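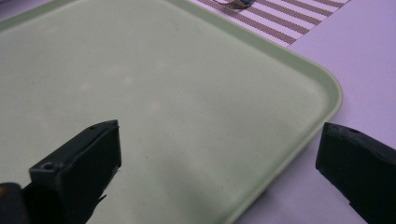
## Dustel drip brewer: slow fill and weak coffee, May 8, 2023

Entry by Radka Softić. Bench work with Bujar Krasniqi. Copy to Gorazd Leka for the service file.

The Dustel brewer from the Oltasley break room was received with two complaints on the tag. The first was that the carafe took far too long to fill. The second, in a different hand, was that the coffee "tastes like tea." The tag did not say whether the two had begun together. The counter inside the service door stood just past 4000 cycles, and the card taped beside it showed no descaling since the last change of water filter. The card gives no date for that change.

### Condition on arrival

The outer case was clean. The water tank carried a chalky line at the usual fill level, and the small mesh screen under the tank valve was partly closed with scale. Bujar removed the screen and kept it in a labeled bag. The spray head had dark coffee residue around the outer ring of holes, and several of these did not pass water when the head was held under the tap.

The basket was seated correctly. The drip stop spring was stiff but moved through its full travel.

### First run, before any cleaning

Water only, full tank, no paper and no grounds. Flow came in short bursts with long pauses between them. The stream at the basket fell almost wholly on the side nearest the hinge.

A second run was made with 38 grams of the Anomo medium grind in a flat-bottomed paper. When the basket was lifted out, the bed had a deep hole on the hinge side, and the grounds opposite were still pale and dry on top. This accounts for the weak cup. The water was passing through one part of the bed and leaving the rest alone. Bujar and I both tasted it and agreed with the tag.

### Work done

1. Tank screen soaked in descaling solution, brushed and refitted.
2. Descaling solution run through the brewer, stopped midway and left to stand, then run to the end.
3. Tank rinsed and clear water run through twice.
4. Spray head removed. Residue softened in warm cleaning solution, holes opened with the nylon pick. The steel pick was not used, as it enlarged the holes on the last unit.
5. Spray head refitted with a new gasket. The old gasket was flattened on one side and has been discarded.

The Raptis descaler was used at the strength printed on the bottle. Vasilis Vukadinović had asked whether a stronger mix would save time. I would prefer that we do not try this on a customer's brewer. If he wishes to test it, the scrap heating tube on the lower shelf is available.

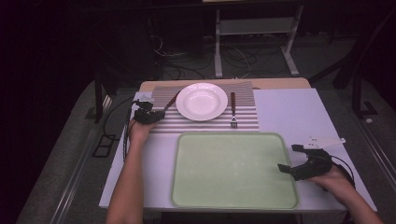

*Plate, knife and fork on the striped placemat.*

### Second run, after cleaning

Same dose, same grind, same paper. The flow was steady, with only one short pause near the end, when the tank was almost empty. The bed was dark across its full width, with a shallow dip in the center. The cup was clearly stronger. Mirsad Jurić tasted it without being told which run it came from and called it "normal coffee," which I have entered on the service sheet as acceptable.

Carafe temperature was not recorded. The probe was out on loan and I did not want to hold the brewer for it. The hot plate switched off when it should.

### Open points

- The pump-side hose shows a faint white crust at the clamp. There was no drip during either run, but the clamp should be checked again before the brewer is returned.
- Gaskets for this spray head: 4 left in the drawer. Gorazd to decide whether to order now or with the grinder parts.
- Oltasley should be asked who changes the water filter and whether anyone writes it down. A fresh card has been taped inside the door.
- The Anomo bag was opened today and is folded shut on the shelf above the scale. Please use it up before opening another.

The brewer stays on the bench overnight with the tank empty and the lid open. Bujar will check the clamp in the morning and sign the sheet if it is dry.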